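**Lultier long dish rack, dark brown**
Item no. 1006

A countertop rack for plates, made by Gorach. Two parallel base rails are joined by 2 wooden crossbars, with upright round dowels set in a row along each rail. Plates stand on edge between the dowels. The visible grain varies from rack to rack, so colour may differ slightly from the sample in our showroom.

**Use and care**

- Put a tea towel or tray underneath. There is no drip tray included.
- Wipe dry at the end of the day. Not dishwasher safe.
- Oil when the wood looks grey. Any food-safe mineral oil will do.
- Load from the back if you are filling the whole rack.

Suits dinner plates, side plates and most oval plates. Deep bowls will take up two slots or won't sit properly. Cups and cutlery need their own holder, sold separately.

**Availability**

187 in stock at the Warnemville warehouse. Pickup orders are ready in 2 business days. The natural finish is on back order until August. Sampaio plates are listed under Tableware.

Prices updated Fri 12 June.

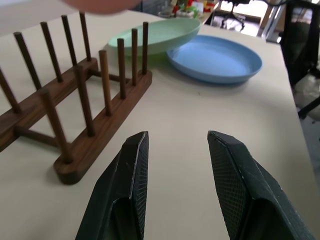
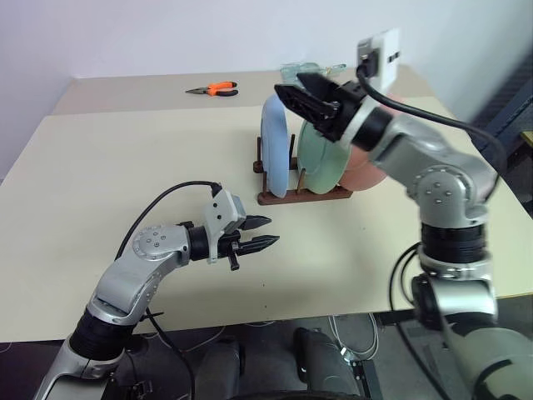
*Lultier long dish rack on a cream tabletop, plates not included.*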